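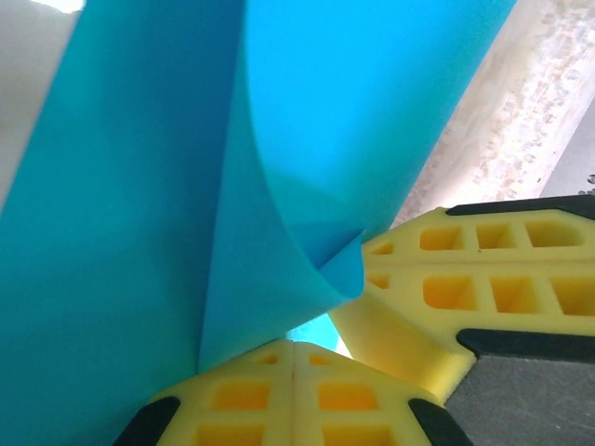

**No. 20**

Good morning, friends! Pull up a chair, because this one is going to run long (they all run long, I know). I've been wanting to write about letters. Real letters, the kind you fold up and mail to somebody who isn't expecting one.

---

My grandmother wrote to her sister in Julovia every week she was married. When she died we found the replies in a hatbox, and I sat on her bedroom floor and read about tomatoes and sore knees and a neighbor's awful singing until it got too dark to see. There wasn't one big event in the whole box. I cried anyway!

---

So last September I decided I'd try it myself. I picked Rozália Šindelář, my old roommate, who moved to Brennan years ago and who I'd been "meaning to call" for most of that time. I wrote two pages about nothing much — the squeaky stair, the soup I burned, the new bakery that keeps strange hours.

---

She wrote back! Four pages, both sides, in that same slanting handwriting she used to leave on the fridge. She told me about her garden and her bad back and a man at the post office who hums hymns. I must have read it three times standing in the hall with my coat still on.
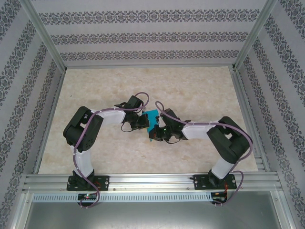

And I noticed that I'd learned more about her life from those four pages than from years of liking her vacation photos. I'm not knocking the photos, I do love them. But nobody's bad back ever makes it into the vacation photos.

---

A few things I've picked up since then, for anyone tempted to try:

Keep the first letter short. One page is plenty. If you set out to catch a person up on ten years, you'll quit halfway through and it'll live in a drawer (ask me about my drawer).

---

Start with wherever you're sitting. "I'm at the kitchen table and it's raining" is a perfectly good opening line and I've used it at least five times, twice when it wasn't even raining.

---

Answer the questions they asked you! I keep the last letter open next to me while I write and I put a little pencil tick by each thing once I've answered it. Before I did that, poor Rozália had to ask me about my mother's hip in three letters running.
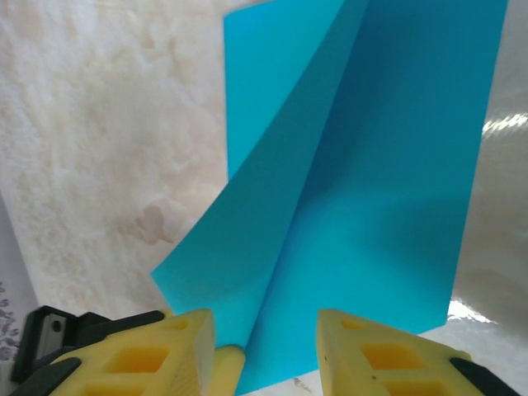

**Tamsin Tuhiwai**
*Letter writer and keeper of this thread*

Okay, back with a fresh cup of tea. Several of you asked what to write *on*, and my answer is whatever you've got. I've mailed letters on notebook paper, on the backs of recipe cards, and once on a paper placemat from the diner in Nelow. The placemat got the best reply of the bunch.

---

Handwriting worries people, too. Mine has gone downhill terribly, and I've decided to let it. Print if you like, or type it and sign your name at the bottom. My uncle in Lesenine types all of his in capital letters, so it feels a bit like being shouted at by someone who loves you very much.

---

As for keeping them, I have about 100 letters now, tied up by person, in a dresser drawer that used to hold sweaters. The sweaters are on a chair. I can live with that for the time being.
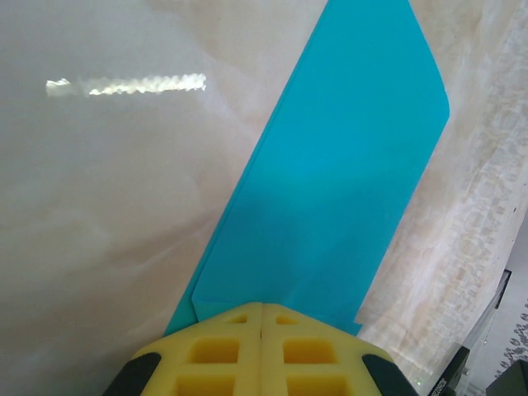

What do you do if the person never writes back?

I wait a couple of months and send one more, a cheerful one with no scolding in it, and then I leave the door open. One cousin took most of a year to answer me, and when she did she apologized for an entire paragraph — which I told her never to do again — and then we were off and running.

---

I've got a letter to Rozália half finished on the table and the mail goes at four, so I'd better get back to it. If you write to somebody this week, come tell me who! I'd love to hear.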